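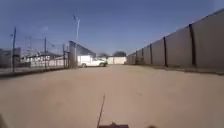 Gravel or leave it as dirt? Long access lane beside a wall

Posted in Outdoor and Yard, August 6, 2022

Hello everybody. I moved to Rosumstead in May and I share with my neighbors a lane which goes behind our houses. It is 170 feet long, only dirt. On one side is a concrete wall that belongs to the storage company, on the other side is a chain-link fence. When it is dry I have no complaint, the ground is hard like a floor and the cars leave almost no mark. But the neighbors told me that after two days of rain it becomes soft and the trash truck refuses to enter.

One contractor gave me a price of $2544 for gravel, 3 inches thick, for the whole length. He did not include any fabric under it. My neighbor says that gravel without fabric is lost money, it sinks in the mud in two winters. Another neighbor says that fabric comes up and gets caught in the wheels, and that we should only buy a load of stone every year and spread it by ourselves.

We don't have a lot of money between us (four houses). I would like to know if the fabric is necessary, and if there is something cheaper that we can do before the rain season. Thank you for your patience with my English.

marta_lane, Rosumstead

drirkum_dave

Get the fabric. Woven kind, not the thin black stuff for flower beds. Done three driveways and the one without it is the one I regret.

slowgravel

Your English is fine, mine is also learned from books.

I would ask first where the water goes. You write about stone and fabric but you don't write about slope. With a wall on one side, the water which falls on the lane can leave only under the fence or along the length. If the lane is a little lower in the middle than at the sides, then you have a bathtub, and you can put stone in a bathtub but it will still be a bathtub.

Take a long straight board and a level and put it across the lane in several places. You want it to fall toward the fence, away from the wall. In Drirkum, where I lived before, we made ours fall a quarter inch for every foot and it was sufficient. Before you send water to the fence side, look who is living there, and speak with them. We forgot this and there was a very unpleasant letter.

Shaping the ground is the cheap part. A man with a small tractor and a box blade did ours in one morning. I don't know the prices where you live, but ask for this work as a separate line in the offer. It is possible that after shaping you can wait one year with the gravel and look how it behaves.

About the fabric, I agree with the answer before me. The problem of fabric coming up happens when the stone on top is too thin, or when somebody scrapes snow with the blade too low. Three inches is thin for a trash truck. I would put four, better five, of crushed stone with sharp corners. Round river stone looks nice and it moves away under the wheels all the time.

Please also ask the storage company before you dig anything close to their wall. You don't know how deep is the foundation.

Clirnach Yard Girl

We are on clay and we did only the worst part, the last 60 feet near the road, with fabric and crushed stone. The remainder is still dirt. It is five years now and the truck comes in without trouble. Maybe check if your whole lane gets soft or only one piece of it? Walk there with boots after the first big rain and put sticks where you sink.

Also the contractor should tell you if the price is with compacting or without. Ours was without and we found out when the bill came.

marta_lane

Thank you all, I did not think about the slope. I put a board today at the end near my gate and it falls toward the wall, so the wrong direction. I will measure the other places tomorrow and ask the contractor for a new offer with the shaping written separately.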